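Kinevari Bench Planner: a buyer's review
15/03/2018

I bought the Kinevari Bench Planner because our little shop was about to spend real money on a two-arm bench and I had no idea how to write the budget. It's a simulator with a costing sheet bolted on. You build a table, drop in the arms you're thinking of buying, give them a job and watch, and the sheet adds everything up on the side. I've used it for 13 weeks now and I like it a lot more than I thought I would!

Setup took me one evening. The trial runs 60 days, full features, no card needed, so you can do your whole plan before you pay a cent if you're quick (I wasn't). Furniture is drag and drop. Shelves, tables, cabinets, all there, and you can stretch them to match your own room. I spent way too long getting the shelf height right, but that's on me.

Our test job was drinks handling, since that's what the bench is for. Pick up a takeaway cup, hold it upright, don't squash it. You can swap gripper fingers and rerun the same grab, which saved us from ordering the wide pads I had my heart set on.

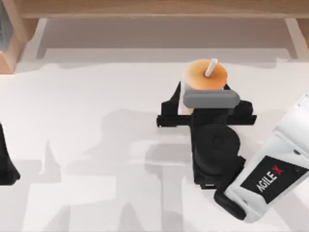 The costing sheet is where it earned its price for me. I'd written down the two arms and the grippers and figured I was pretty much done. The sheet kept asking about mounting plates, spare finger pads, cables, a stop button for each side, shipping, training hours... By the end I had 41 lines, and the stuff I'd forgotten came to more than one of the grippers. Painful, but much better in March than in August when the money's already gone.

Now the gripes. The price library is thin. I had quotes from Stisine and Stilteo and had to type both in by hand, and the sheet forgot my tax setting every time I closed it. Shadows look nice but slow my old laptop to a crawl (turn them off under Display). And a soft cup in the software is only as soft as the number you give it, so please don't sign an order on the strength of a clean grab on screen. Borrow a real gripper for a day first.

I also tried Jin, which is cheaper and has prettier reports, but it only let me place one arm per table. No good for us.

Four stars. I'd knock it to three if you only need one arm and already have a quote you trust, as a spreadsheet will do you fine. Version 2 is supposed to import supplier quotes, and I'll update this once I've tried it.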